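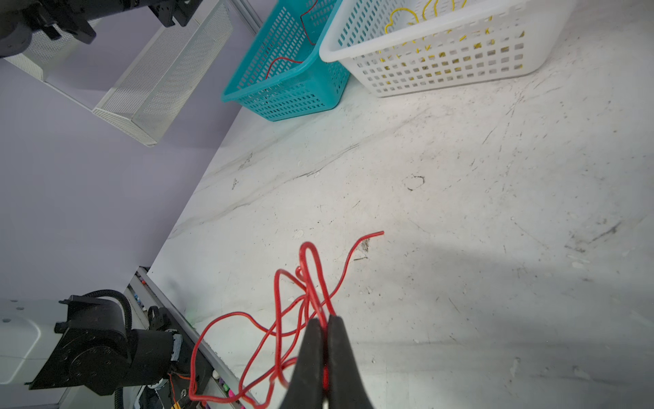
Irina reckons the left-hand end of the bay is the better spot for beginners, and that we've been sending people to the wrong sandbank all spring. She wrote it in the margin of last week's page in capitals, so I went down at first light to look properly. She's right! At low water the bank by the slipway drops off quickly and the wave just dumps, but at the Talpur end it runs out flat for ages and the white water rolls in slow and even. You could stand a whole class up in there.

Workshop notes, April, Saturday, started 6.40 in the morning.

Swell small and clean, wind offshore till mid-morning, then round to the side and messy. Took the big blue foamie and the 7'6" to compare. The foamie was lovely, caught everything. The 7'6" needs a steeper wave than Talpur gives you before half tide, so keep it back for the second-week guests.

Moving lessons to Talpur means a longer walk from the house. I timed it with a board under one arm: 16 minutes going down, and more coming back because of the steps. Too far for tired people carrying nine-foot boards. Idea – leave the soft boards in the lock-up at Jiltonthorpe overnight and only carry wetsuits. I rang about the lock-up and they want 35 a week for it, which seems very fair to me. Need to ask whether the key can stay with us on changeover days.

Board repairs, afternoon

Did 2 dings, both on rails. First one on the yellow mini-mal, a long shallow crack near the tail. Sanded back, dried it by the heater since the day before yesterday, filled and glassed. Looks tidy. Second one on Irina's own board, deeper, and I wasn't happy with my first go at the resin (mixed too hot, went off in the pot while I was still cutting cloth). Smaller batches! Wrote it on the lid of the hardener as well.

Went down to 3000 grit for the final wet sand on the yellow one, just to see, and it came up like glass. Silly amount of effort for a rental board but I do love how it feels under the hand. For the rest of the fleet we can stop much sooner.

Leash strings: five replaced, two more fraying. Order more cord.

Wetsuits

The Dremdale rinse tank is a huge improvement. Suits come out without that smell, and hanging them folded over the rail instead of by the shoulders seems to be saving the necks. Small sizes are still the problem. We run out of kids' suits every time two families book together.

House

Guests from Sestden asked if they could do an evening paddle round the point. I said yes if it stays flat, with Irina on the lead board and me at the back. We should think about putting this on the board in the kitchen as a regular thing, the light out there after supper is gorgeous and it needs no waves at all.

Still to do
Walk Talpur again on a bigger swell and find where the rip sits
Redraw the beach map for the hallway
Second coat on Irina's rail, then leave it alone till it's properly hard
Ask about the Jiltonthorpe key
Fin screws, the long ones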